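Tredar Two-Arm Home Kit: Notes on Pillow Handling
Updated Mon 13 March

The Tredar kit is sold by Flidlow as a rental for light housework. The base package covers pickup, carry and set-down of soft goods. The tips below cover pillows and stuffed covers, which give more trouble than towels or folded blankets.

Grip and lift

Set the job to two-sided hold. A one-sided pinch pulls the filling to the bottom and the cover slides. Both grippers should take the sides at the same height. Start with squeeze level 34 and go up in small steps. The default in the February software is 113, too high for anything with fringe or loose threads.
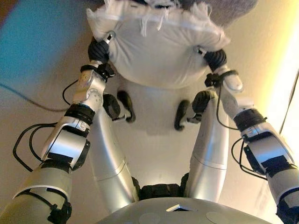
Two-sided hold, pillow off the floor.

Keep the lift slow for the first few inches. Soft items swing, and the arms correct for swing late. If the middle bulges toward you the squeeze is too high. Lower it after set-down, never in the air.

Working over a chair

A chair seat is the easiest place to set a pillow down. Turn a swivel chair to face the kit and lock it if it has a lock.

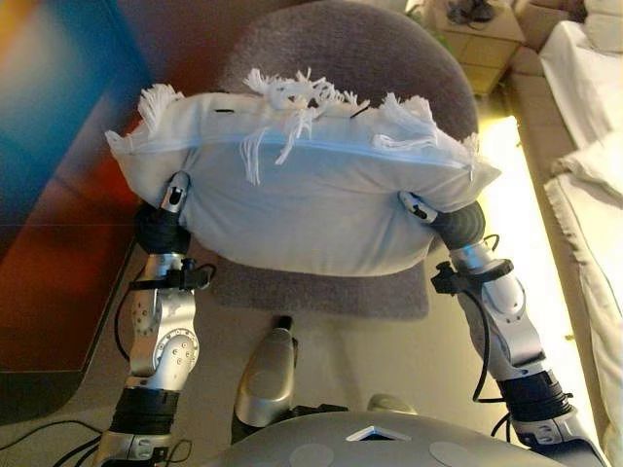

Chair height matters less than the manual says. Seats with a flat cushion gave clean releases on the standard setting. Deep or sloped seats need the Gollgate seat profile, a separate download of 848 MB. Install it over a wired connection.

Set-down goes in this order: lower until the seat takes the weight, pause, open both grippers together, back away level. Opening one side first tips the pillow over.

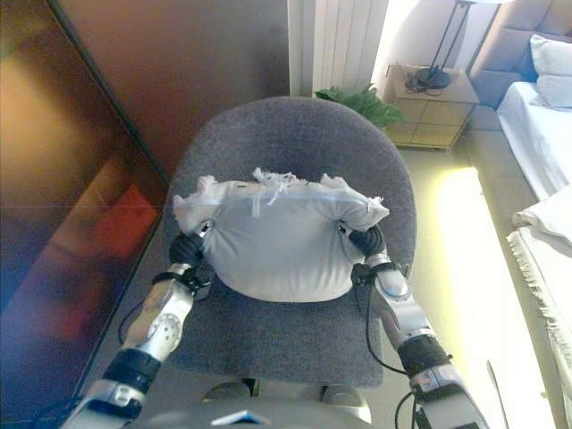

Lamp cords and trailing blankets should be moved out of the arms' reach before any job. The kit plans around furniture well – it is poor at anything thin or hanging.

Frayed edges

Trim long threads with scissors before a job. For covers that can't be trimmed, grip lower on the sides and leave the top edge alone. Check the fingertips for caught threads with the power off. Wipe the rubber with a damp cloth, no solvent.

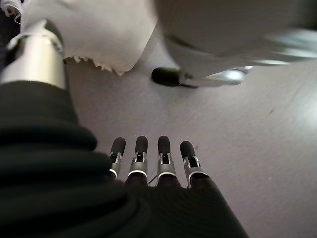

Cost and service

Rental is by the month, with a deposit of $1000. Fingertip pads count as wear parts and are billed separately. Repairs go through the Hoàng service desk, which wants the job log sent along with the request. Export the log before resetting the kit.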